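Brusgate自动化应用中心
开放日活动通报（共八条）

1/8
Brusgate自动化应用中心四月开放日已圆满结束。本次活动面向区内中小学教师、职业院校学生及周边社区居民，全天共接待来访者955人次。中心谨向各位来宾、合作单位及现场工作人员致以诚挚谢意。以下就各展区情况作简要通报。

2/8 活动概况
开放时段为上午九时至下午五时，分设讲解厅、演示区与交流区。讲解厅全天安排20场短讲，每场约一刻钟，内容涉及机械臂的基本构成、示教方法及作业安全。中文讲义印制600份，已于当日下午发放完毕。未能领取者可向前台登记，中心将以电子版补发。

3/8 主旨报告
中心特邀Quintero工作室负责人Karla Quintero女士作开场报告，题为《从单臂到双臂：桌面操作任务的组织》。报告介绍了双臂协同中的分工、避让与节奏问题，并回应了听众关于训练数据来源、设备维护周期的提问。报告讲稿经本人审定后，将在中心网站公布。

4/8 Ustness展台
Ustness展台以夹爪选型为主题，陈列平行夹爪、软体夹爪及吸盘三类末端执行器，供来宾在工作人员指导下试装。多位职业院校教师就教学用途的选型标准与展台人员进行了交流，有关问题已汇总，将另文答复。

5/8 Fluvov演示区
Fluvov演示区展示桌面级双臂操作，作业对象为水果、烤面包机等日常物件。演示期间，来宾须站在黄线以外，未经许可不得触碰台架、线缆及电路板。未成年来宾应由教师或监护人陪同。

6/8 作业现场
左臂的黑色平行夹爪伸入浅蓝色塑料篮左侧，位于水果之间；右臂夹爪未持物，悬于桃子右侧，上方装有小型相机模块。篮前台面上另有一簇桃子，部分带有绿叶。薄荷绿色双槽烤面包机置于左侧，槽内插有两片玩具面包。

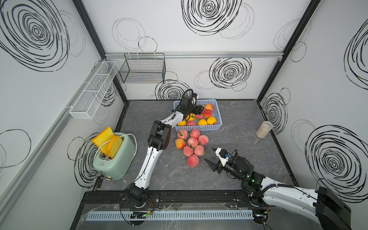

7/8 来宾意见与后续安排
中心当日收回意见表400份。意见较为集中的有三项：演示区观看位置偏少，后排视线受阻；短讲场次衔接过紧，提问时间不足；希望增设面向小学高年级学生的动手环节。针对第一项，中心拟在下次活动中增设一块转播屏幕；其余两项正在研究，结果将通过本账号发布。

8/8 预约与联系
学校及单位团体参观继续接受预约，请由一名联系人统一提交申请，注明人数、年龄段及希望参观的展区。预约申请须至少提前两周提交。活动当日遗失物品现存放于中心前台，计有雨伞、水杯及儿童外套，请失主于工作时间凭有效证件领取。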